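Shared Worktable Improvement Project: Final Report

Submitted by Juwita Siregar, Workshop Practice Module, Fikum Technical College

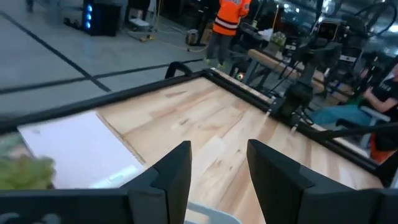 Figure 1. The maple worktable, with the flat white sheet at left and black tape lines on the floor behind.

1. Background

The project concerned the shared worktable in the Nnaji Room, which is used by three course groups during the spring term. Students had reported that the surface was often left covered with material from earlier sessions and that the walkway behind the table was difficult to keep clear. The department asked for a low-cost plan that could be carried out before the end of April.

2. Condition of the Table

The top is made of light butcher-block style planks, enclosed by a black metal frame with rails. The wood was found to be sound. Light scratches were present near the front edge, together with several rings left by cups. The rails were firm and required no repair.

3. Work Carried Out

The top was sanded by hand and treated with two coats of Rosov oil – a product already held in the college store. Hardware clamped to the rails was left in place. Flat work was assigned to the left portion of the table. A limit of up to 450 sheets was set for paper stored in the room, and any further stock was returned to the print office.

The floor proved harder to manage. Cables crossing the concrete were a concern in the first inspection, and small boxes tended to collect beside them. A route for the cables was drawn up and passed to the building office, but the work falls outside the scope of a student project.

4. Use of the Room

The booking log showed 334 entries for the previous term and 492 for the term under review. The increase is due in part to the closure of the Justance Annex, and it should not be credited to the changes described in this report.

5. Recommendations

The surface should be oiled once each term. Groups should clear their material before leaving – including plants and personal items. The floor tape should be inspected when the cables are moved, and any worn sections replaced by the department.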